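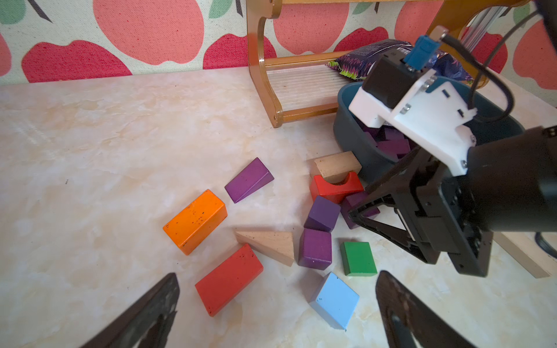
# Prirnau changes its rules for home daycares

PRIRNAU — People who look after children in their own homes will be able to open without a zoning hearing under a change the town council approved in August. The new rules also drop the parking requirement that has kept several home daycares from getting a permit.

The council passed the change after two public meetings, both held in the old Kushnir building on Mill Street while the town hall meeting room is closed for roof repairs. It takes effect at the start of next month.

Until now, anyone who wanted to care for more than three unrelated children at home had to apply for a special use permit. That meant a fee, a notice mailed to every address on the block, and a hearing before the zoning board. Applicants also had to show two off-street parking spaces in addition to the ones used by the household. Many of the older houses near the river have no driveway at all.

Under the new rules, a home daycare with up to six children is treated as a normal use of a house in every residential district. The owner still has to register with the town clerk, pass a fire inspection and hold a state license. A daycare with more than six children will go through the old process, except that the parking rule has been cut to one space.

## Waiting lists

The town planning office began work on the change last winter, when it asked child care centers and home daycares for their waiting lists. After removing children who were listed more than once, the office came up with 219 children under the age of five who were waiting for a full-time spot in Prirnau or in neighboring Grandine. Most were under two.

Care for babies and toddlers is harder to find than care for older children across the region. State rules call for more adults per child in the younger age group, and centers say they lose money on those rooms or break even at best. The larger of the town's centers closed its infant room last year and has not reopened it. Its preschool rooms are still running and are full.

The planning office report said home daycares could add spots faster than a new center could. It listed three reasons: the buildings already exist, the owners already live there, and the state license for a small home can be issued in a matter of weeks. The report did not give an estimate of how many new homes might open.

Over the past several years the zoning board has approved most of the home daycare permits that reached a hearing. The report noted, though, that more applications were withdrawn before the hearing than were approved. Parking was the reason given most often in the withdrawal letters, followed by the cost of the application.

## What residents said

The first meeting drew a full room. Parents spoke about driving to Grandine and back before work, and about turning down shifts or cutting their hours when a babysitter fell through. One couple said they had put their name on a list before their daughter was born and were still on it when she learned to walk.

Several residents of Orchard Street spoke against the change. They said cars already block driveways there at school pickup time, and they asked the council to keep the notice to neighbors even if the hearing went away. Others were concerned about noise in back yards during the day, especially for people who work nights.

The council added two items to the proposal after that meeting. Home daycares may not use outdoor play areas before 8 a.m. or after 6 p.m., and the owner has to give the town clerk a written plan for drop-off and pickup. The plan can be as simple as staggered arrival times. The clerk's office will have a one-page form for it.

The council did not restore the mailed notice. Registered home daycares will instead be listed on the town website by street and block, without house numbers. Complaints about noise or parking will go to the code officer, as they do for any other house.

The second meeting was shorter. The vote was five to one in favor, with one member absent. The member who voted no said the change was moving in the right direction but that the limit should have been set at four children in the blocks closest to the elementary school.

## Help with start-up costs

The town will also offer grants of up to $1,000 to new home daycares, to be used for safety work and equipment. Covered items include smoke and carbon monoxide alarms, stair gates, window guards, fencing, cribs that meet current standards, and basic furniture and toys. Food, wages and rent are not covered. Receipts have to be turned in before the money is paid.

Part of the grant money comes from Ostex, which runs the packaging plant on the east side of town and is one of Prirnau's larger employers. The company told the council in a letter that it had trouble filling its early shift, and that child care was the most common reason given by people who turned down a job. The plant starts its day at 5:30 a.m. No center in town opens before 7.

Nothing in the new rules sets opening hours for indoor care, so a home daycare could take children early in the morning if its license allows it. The planning office said it had heard from a few people interested in doing that. Ostex employees will not get priority for spots in homes that receive a grant.

The grants are open to people who already hold a license but have not been able to open, as well as to those starting from scratch. Homes that are already operating can apply only if they are adding spots for children under two. Applications will be taken in the order they arrive until the money runs out.

## Grandine considering a similar step

Grandine has its own permit process and is not affected by the vote in Prirnau. Its planning board has asked for a copy of the Prirnau report and plans to discuss home daycares at its fall session. Grandine now charges a lower fee but requires the permit to be renewed every year, with a new inspection each time.

The two towns share a fire inspector, and the Prirnau council was told that new inspections could take up to three weeks to schedule if many people register at once. The inspector has set aside mornings in the coming month for home daycare visits. Owners are asked to have alarms mounted and exits clear before they book, as a second visit carries a charge.

An evening information session on licensing and the new registration will be held in the Kushnir building at 6:30 p.m., on a date to be posted by the clerk. Children are welcome, and there will be a play corner at the back of the room. Registration forms and grant applications are available at the clerk's window and at the public library's front desk.

The council plans to review the rules after one year. The code officer will report on complaints, and the planning office will repeat its count of the waiting lists.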